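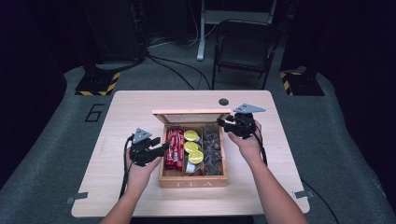
Fig. 6. Wooden tea box with hinged lid, engraved front panel.

Food Storage and Packaging, Unit 11
Handout: Keeping dry goods

Read this before the seminar. The set chapter starts on p. 107 of the course reader and you should bring it with you.

What spoils tea

Tea does not go off in the way that milk or meat does. A dry leaf holds too little water for bacteria to grow. What it loses is flavour, and the main causes are moisture, air, light, heat and smells from other foods. Green tea suffers sooner than black. Ground leaf, as used in bags, goes stale faster than whole leaf, as more of its surface meets the air.

Moisture

Dry tea takes up water from the air. If it takes up enough, mould can grow, and the tea should then be thrown away. Drying it again in the oven is not a cure. Do not keep tea above the kettle or next to the hob. Always use a dry spoon.

Smells

Tea picks up smells easily. Jasmine tea is made this way on purpose, by leaving the leaf with fresh flowers. The same thing happens by accident in a cupboard with spices, coffee or soap. Strongly scented teas should be kept apart from plain ones.

Containers

Tins with a tight lid keep out light and most air. Glass jars seal well but let light in, so they belong in a closed cupboard. Wooden boxes block light but few are airtight. They suit wrapped bags better than loose leaf. Plastic tubs can hold on to old smells even after washing.

For the case study we compare two packers, Asurlow and Mulcahy. Asurlow sells loose leaf in paper bags inside a carton. Mulcahy uses a foil pouch. Make notes on what each pack protects against, and what happens once the customer has opened it.

Terms to know

Headspace: the air left above the food in a closed pack.
Barrier: any layer that slows the passage of water vapour, gas or light.
Taint: an unwanted smell or taste picked up from outside.

Written work is due at the end of September. The Otell worksheet goes in with it.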